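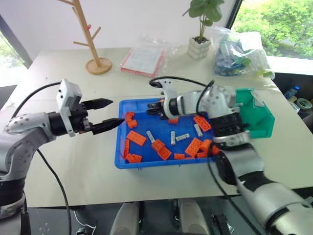 Search the archive Search
Skip to thread list

Stuvside Brick Sorting List
Sat 14 December
Posted by: list member, Plirkley

Re: Sorting orange by size, trays or drawers?

> I have one bulk lot left to sort before January, all orange, bought
> by weight. Bricks, plates and narrow pieces are all mixed together.
> Last time I tipped everything into a deep box and dug through it,
> and the small parts ended up at the bottom. Is it worth buying
> shallow trays, or should I go straight to drawers? Also, does the
> tray color matter?

Use a tray for sorting and drawers for storage. A drawer is a poor work surface. The sides are too high and your hand blocks the light.

I use a shallow plastic tray with a low rim. Blue works well for an orange lot, and so would any plain color that is well away from the parts. White is acceptable under a diffuse lamp but tiring after an hour. Avoid red and yellow. A clear tray takes on the color of the table, so test it first.

Put out a small batch at a time. The parts should lie in one layer with the tray floor showing between them. If bricks are resting on other bricks, take some out.

Order of work:

1. Pull the plates. They lie flat and get lost under bricks.
2. Pull the largest bricks next.
3. Split the remainder by width, then by length. Count studs on the short side first.
4. Check the corners and along the walls before you refill. Narrow bricks tend to end up standing against the rim.

My last single-color lot was 2,556 parts and took 6 evenings. It went into 26 drawers of a Skudar cabinet, with one more for damaged pieces, so 27 in use. I label by stud dimensions only - color goes on the cabinet, not on the drawer.

On shade: older and newer orange can differ. Compare them in daylight, side by side, studs up. I do this after the size sort, when the parts being compared are the same shape.

The Smits dividers mentioned in an earlier thread do fit the Skudar drawers, but they leave a gap at the back wide enough for a small plate to slip through. A strip of card closes it.

Reply to thread | Previous | Next

This site uses cookies to remember your archive settings. Accept | Decline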